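3. Materials and Work Area

3.1 Selection of items

The sorting layout was developed for a small shared workbench where household items are put back in place after use. Items came from the Kamlow parts room and from a mixed box bought at Orellana, a discount store near campus. The full box held 50 items. Those heavier than 200 g were set aside, as were any with sharp edges. The rest were grouped by footprint, height and the ease with which they tip over.

Footprint turned out to matter more than weight. Rounded items moved when a neighboring item was touched, and tall items leaned in inside short containers shifted the center of mass upward. Both types were assigned to the far side of the table, where they are less likely to be bumped while the center is in use.

3.2 Table layout

The tabletop is black, and the surrounding walls are black fabric. A white rectangular board marks the center zone. Pale and translucent items had been hard to locate against the light gray bench used in the October trial, and the change of background was made on the basis of those notes. The far row is filled from left to right, with the items side by side.
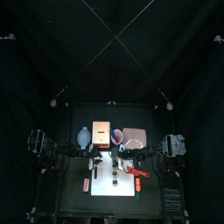

Figure 4. Work area with the white center board. Far row, left to right: pale blue translucent bulb or bottle, copper-pink box, small round cup with a blue stick, translucent pink container.

The order of the row follows two rules. First, an item with a neck or spout is laid so that the neck points to the far edge. Second, shallow containers go at the right end, where they can be reached over without lifting anything else. The cup is treated as one unit with the stick inside it.

3.3 Record keeping

Each placement was entered in the Wunel log sheet with item code, zone and start position. The log contained 1,231 entries when it was closed on 18 June 2024. Entries with a missing zone code were kept in the file but left out of the tables in Section 4.

Cable routing was not controlled as a variable. The Jiltier bench guide recommends a clear margin of 8 cm between loose cable and any stored item, and this margin should be added to the layout sheet before the next set of trials.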